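Flat cards, third pass

The Flastley set stands at 2,184 episodes as of this morning. Most of the recent ones are flat objects: cards, thin boards, anything the fingers can't close around from the sides. The policy we trained in May was fine on blocks and poor on these. It would come down square on the card and press.

So the new batch is all edge approaches. The operator lines the fingers up on one side of the card, goes down to the surface, and closes slowly. I throw out any run with a second attempt in it. Histent, our labeling tool, lets you keep the good half, but I don't trust the cut points yet.

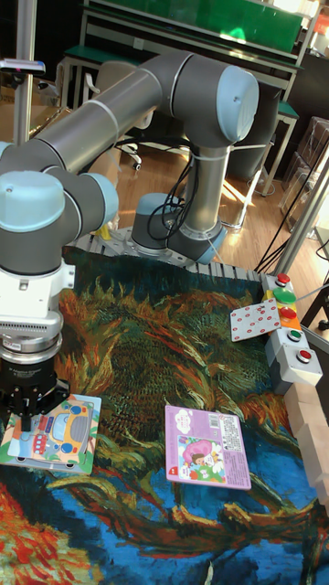
Backgrounds get changed after every eight episodes. Plain ones gave us a model that found cards by contrast alone, so busy prints now make up most of the rotation. Training loads slower with them because the frames compress badly. I can live with that.

Two things left to fix. Gripper width is logged up to 4 frames behind the joint angles, and the Sezer export drops the last frame of each episode. I'll patch the export first and rerun the whole set overnight.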